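Linen shirts – do you iron them or give up?

olus_knits
4 December 2024
So I finally bought a linen shirt after years of talking myself out of it, and I love it, except I look like I slept in a hedge by lunchtime. My mother ironed everything including pillowcases and I swore I'd never live like that. What do you all do?

rustad16
Give up! Wrinkles are the whole point of linen. I own four and the iron lives in a closet behind the Christmas stuff.

hira_m
Hard disagree, sorry. There's rumpled and then there's crushed. I take mine out of the washer while it's still pretty damp, shake it hard, and iron the collar and the button strip. Takes around 5 minutes. The rest can do what it likes.

Nemiscombe
I'm with Hira on the collar. Where I went wrong for years was the dryer. I'd run a full cycle, dump everything on the bed and tell myself I'd fold it after dinner.
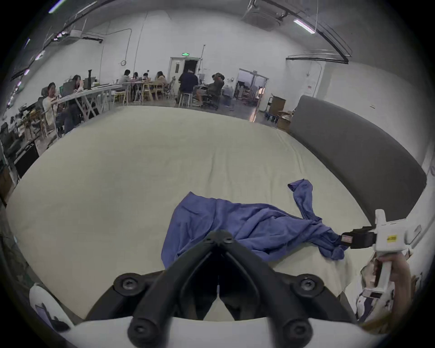

By the time I got back to it the creases were set and no amount of steam would shift them. Now I pull the cotton and linen out early and put them straight on hangers, and the towels can stay in as long as they want.

rustad16
Hangers give you those shoulder bumps though. I'd take creases over bumps any day.

Nemiscombe
Get the wide ones! I found 2 at a thrift store and went back for more.

olus_knits
OK, I tried the damp thing on the collar last night and it looks pretty decent. Still not doing pillowcases.

hira_m
Pillowcases are the best part, you monster.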